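3.2 Superfícies de bancada e limpeza de rotina

O desgaste de superfícies laváveis em salas de uso partilhado foi avaliado com base no protocolo de Uçar, adaptado às condições de iluminação do edifício de Skisau. Foram registadas 402 leituras de brilho especular em 41 tampos, distribuídos por quatro classes de acabamento: liso mate, liso brilhante, granulado e com padrão de mármore. As leituras fizeram-se sempre antes da limpeza da manhã, com o medidor apoiado diretamente sobre o tampo.
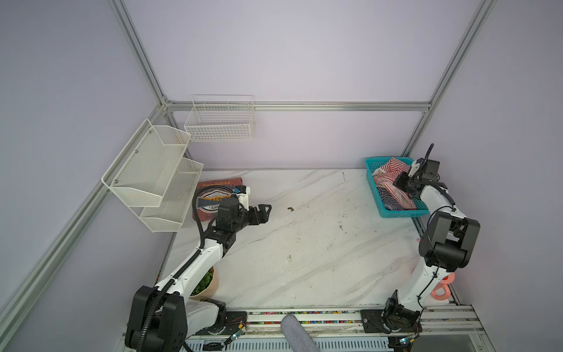
Os tampos lisos brilhantes apresentaram a maior perda de brilho ao fim de 100 ciclos com o detergente Bravex diluído. Nos acabamentos granulados a variação manteve-se dentro da repetibilidade do instrumento, embora a remoção de resíduos secos tenha exigido uma segunda passagem do pano. O detergente Markby, de pH neutro, produziu perdas menores em todas as classes – a diferença só deixou de ser significativa nos acabamentos mate.

A perceção visual da sujidade não acompanhou as medições. Nos tampos claros com veios cinzentos (Figura 7), os avaliadores atribuíram pontuações de limpeza mais altas do que nos tampos lisos da mesma cor, para valores equivalentes de resíduo. O efeito é compatível com o mascaramento de manchas pequenas pelo próprio padrão. 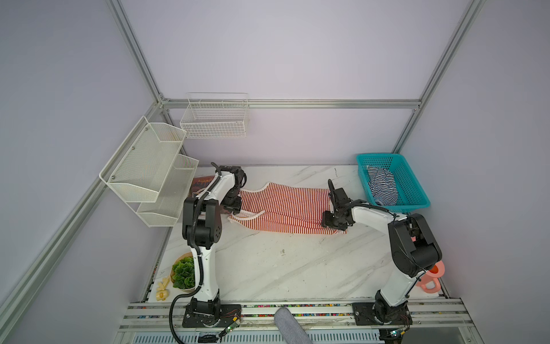 Figura 7. Tampo branco com veios cinzentos de padrão marmoreado.

A escala de Farkas, usada na avaliação visual, não distingue manchas de riscos finos. Optou-se por manter a pontuação única, para permitir a comparação com a série anterior, e por anotar os riscos em campo separado. Os tampos com juntas visíveis foram excluídos desta análise e são tratados na secção 3.3, juntamente com os rodapés e as calhas de parede.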